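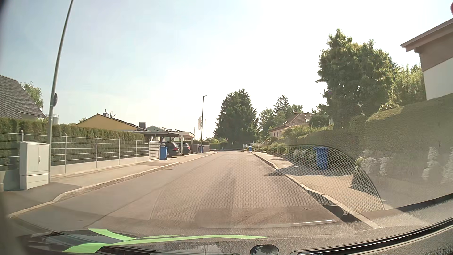

Residential road with a bend ahead, Brosholm.

Home | Forums | Art Outdoors | Members | Search

Should the Brosholm driftwood heron be varnished?

Last updated: Tuesday, October 6, 2020
427 views, 7 replies

pebbledash_pam
For those who haven't been down to the shore lately, the heron has lost most of its beak and a fair bit of its left leg. It was never a confident-looking bird and it now has the air of someone waiting for test results. Larnex have offered the parish enough yacht varnish to coat the whole thing, free, in return for a small plaque. The meeting is in November. I'm all for it. We finally get something worth walking to and we're going to stand about and let it fall over?

groyne_strain
The falling over is the artwork, Pam. Bjarke Arnardóttir said as much at the opening talk, at length, in the rain. It's driftwood, it came off the beach and it goes back to the beach. Varnish it and you've got a garden centre ornament seven feet tall.

pebbledash_pam
I was at the talk. I also remember the word "gift". If you give me a jumper I don't expect to be told it's meant to unravel.

Tidewrack
Has anyone asked Bjarke? I only mention it as we've managed a whole summer of arguing about the thing and I've yet to see a single line from the person who made it.

marramgrass
I wrote in August. Got a nice note back saying the heron should be "left to its own weather" and asking if we'd kept the bits that came off. We haven't. One of them is propping my neighbour's shed door open and he's not giving it up without a fight.

For what it's worth, the same thing came up with the Nambiar boat up the coast. They varnished that and it went the colour of strong tea inside a year, then peeled. It looks far worse now than if they'd left it grey. You can't get the stuff off again either, not from wood that's been in the sea and has a hole every inch.

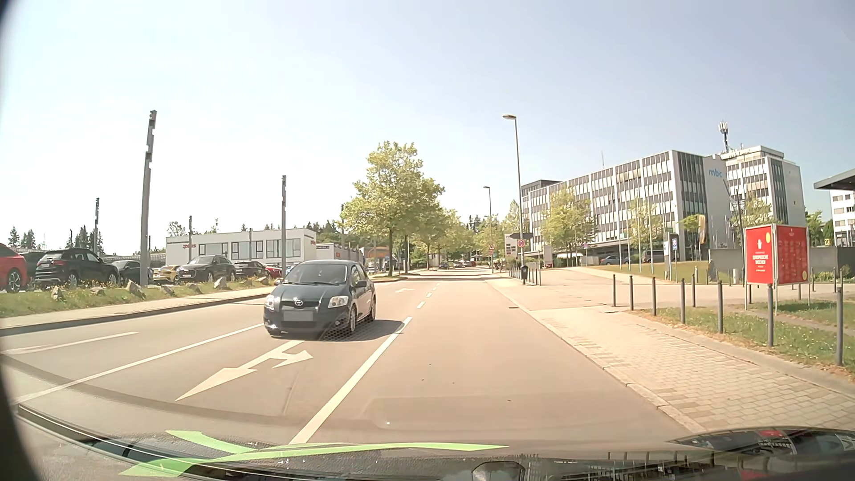 OldSluice
The boat was pine and had been painted before, so I wouldn't lean too hard on that. The heron is mostly oak, going by the pieces I helped carry, and oak will stand there going silver for years if the joints hold. It's the joints that are failing. The beak was held on with two screws the wrong length. My vote is no varnish, but let somebody competent up there with a box of proper stainless ones.

groyne_strain
I could live with screws. I'd grumble, but I could live with them. Where does it stop, though? Screws this winter, a steel rod up the leg next, and by the time they've finished it's a steel heron with some wood on it.

pebbledash_pam
Fine by me, it would still have a beak.

I've put both down for the agenda, varnish and screws as separate items, so that people can be cross about them one at a time. The clerk tells me we come after the Vastomari bench business, which took over an hour last time, so bring a flask. And marramgrass, please ask your neighbour nicely about the shed door. If that's the piece with the knot in it, it's the knee.

Share this thread (6)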